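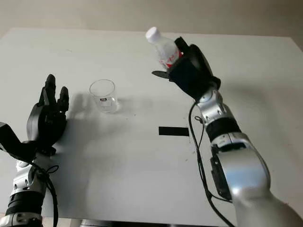
Teaching a Two-Armed Robot to Pour: Comparing Two Ways of Choosing Training Demonstrations

Project report, Arell Lab course, spring term
Kalliopi Đorđević and Tormod Moen
Advisor: Védís Toft

1. Background

Pouring from a bottle into a glass is a common test task for robot arms. The arm has to hold the bottle firmly, bring the neck over the rim and tilt at a speed that suits how full the bottle is. Our setup has two arms with black multi-fingered hands, mounted at a white table. The right hand holds a plastic bottle and the left hand stays upright near the glass.

Earlier groups in the course trained a pouring policy on every demonstration they had. We wanted to know if a smaller set, picked by hand, would do as well.

2. Data

We recorded 60 demonstrations by teleoperation. Tormod did most of them and Kalliopi did the rest. The camera sits at head height and sees both hands, the bottle and the glass. Together with joint positions, this is all the policy gets as input. There is no force sensing at the fingertips, and we did not weigh the glass during a pour.

The glass was moved between demonstrations but always stayed on the left half of the table. A strip of black tape on the tabletop was our reference for placing it. We used clear glasses only, which we knew would be hard for the vision part.

3. Method

Set A was all the demonstrations. Set B was the 20 we judged cleanest, meaning no pause above the glass and no second approach. Both of us rated every recording separately and then compared notes. Where we disagreed, Mateja Spahić had the deciding vote.

The same network was trained on each set with the same settings and the same number of steps. We kept the last checkpoint in both cases. Every trial started with the bottle already in the right hand, so grasping is not part of the results. A trial counted as a success if water went into the glass, the glass stayed standing and there was no puddle larger than a coin.

4. Results

Each policy was run 20 times. The policy from Set A succeeded in 11 trials and the one from Set B in 17. Most failures with Set A were hesitations: the bottle stopped short of the rim, backed off and came in again, sometimes until the time limit. Set B failed by tilting too early, each time with the glass close to the far edge of the table. Few of the clean demonstrations covered that area.

Set B was also faster. We have not included exact times, as the clock was started by hand and we do not trust it to the second.

5. Limits

We used one bottle shape and one table. The lighting changed during the day and we did not control for it. The raters were also the operators, which may have favored our own style of moving. A fairer test would compare Set B with a random set of the same size, and we ran out of lab time for that.

6. Next steps

Costel Mujić is taking over the setup in September. We suggest adding clean demonstrations at the far edge first, then trying the random set. The left hand could also be used to steady the glass. At present it only holds its pose.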